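Veronica Iordache
July, 7:40 am

OK, coffee's in hand, so it's time for the thread I keep promising people. Rules for working at a two-arm table! I've been rewriting ours at Drimlow all month and I have opinions. Long one, mute me if you need to.

Background for new folks: we record demonstrations of arms handling ordinary desk stuff. Pick up the marker, put it over there, that kind of thing. We're at 3,064 recorded runs on the current task set, and I had to throw out 200 of them last month. Every single one of those was a procedure problem. The arms did what they were told.

So, rule one. The written setup sheet wins. If the sheet says the lamp goes in a certain square and you think it looks better one over, the lamp goes where the sheet says. You can change the sheet! Please do! But you change it first, you put your initials on it, and then you move the lamp.

Which brings me to tape. I'm a tape evangelist now. Blue painter's tape over plain brown covering, a grid you can see from across the room. It cost us next to nothing, and suddenly "a bit to the left" is gone from everybody's vocabulary.

Does the tape have to be perfect? Nope. I used to fuss with a metal ruler and I've given that up. A little wobble at a crossing is fine as long as the person setting up and the person checking are reading the same square. What's not fine is peeling a strip and relaying it halfway through a batch. New tape = new batch number. I will die on this hill (comfortably, with snacks).

Rule two, and this one's in bold on our wall. Hands stay off the table while either arm is live. EITHER arm. People get very careful about the one that's moving and forget its neighbor, which is sitting there perfectly still with a command waiting in the queue.

Somebody asked me at the Mwakalinga meetup whether that's overkill at slow speed. I get it, slow arms look friendly. But slow is a setting, and settings get changed by tired people at 6 pm. I'd like the rule to hold up even when the setting doesn't.

Rule three: before each batch, you say out loud who has the stop button. "I've got stop." That's the whole ceremony. It takes 2 seconds and it feels silly for a week. Then one day both people at the table think the other one has it, and you get very fond of the silly sentence.

Also, the pendant gets parked where you can reach it without leaning over the work area. Check with your own arm, please, as I'm short and my coworkers are not. "Within reach" on a document means nothing until the shortest person on shift tries it.

Cables! Strap them along the arm, leave slack at the joints, then run the whole motion once at low speed and WATCH THE CABLE. Don't watch the gripper. I know the gripper is the fun part.

The side desk is my weak spot and I know it. The written rule is that anything can live over there as long as it stays off the grid. I'd love to tighten that up. My colleague from Cultesel keeps theirs bare, and I felt judged by it, lol.

On logging: write down the failed runs. A dropped marker is a run. A stop press is a run. We have a dumb little script called Posix (don't ask, I didn't name it) that won't let you close a batch with a blank in the outcome column, and it has done more for our habits than any training slide I ever made.

And cap your batches. We stop at 800 runs, no matter how well it's going, and redo the full check from the top: base plates, bolts, straps, tape, lamp, the lot. People grumble when they're on a roll. I grumble too, and I wrote the thing.

Last bit of advice before I go to work: have your newest person read the rules back to you at the table, pointing at stuff. Anywhere they hesitate, your sentence is bad. I rewrote the section on shared space three times that way. Still not thrilled with it, so if your lab has good wording for two arms sharing one table, send it over!

Pink marker, lamp, laptop, mouse, you know the gang:
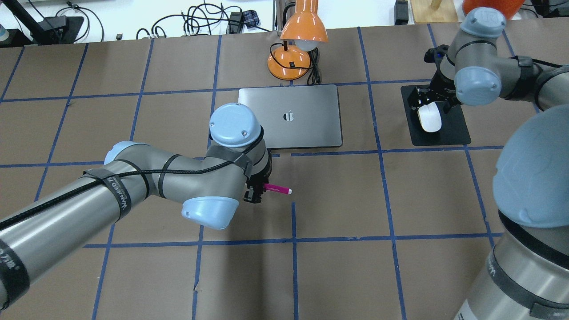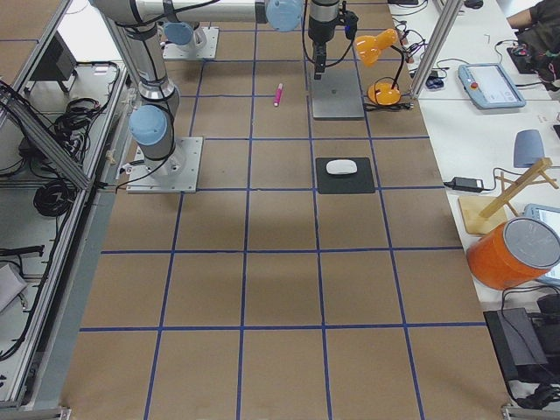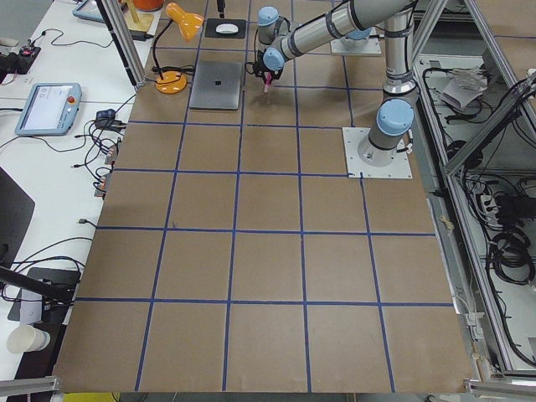 Veronica Iordache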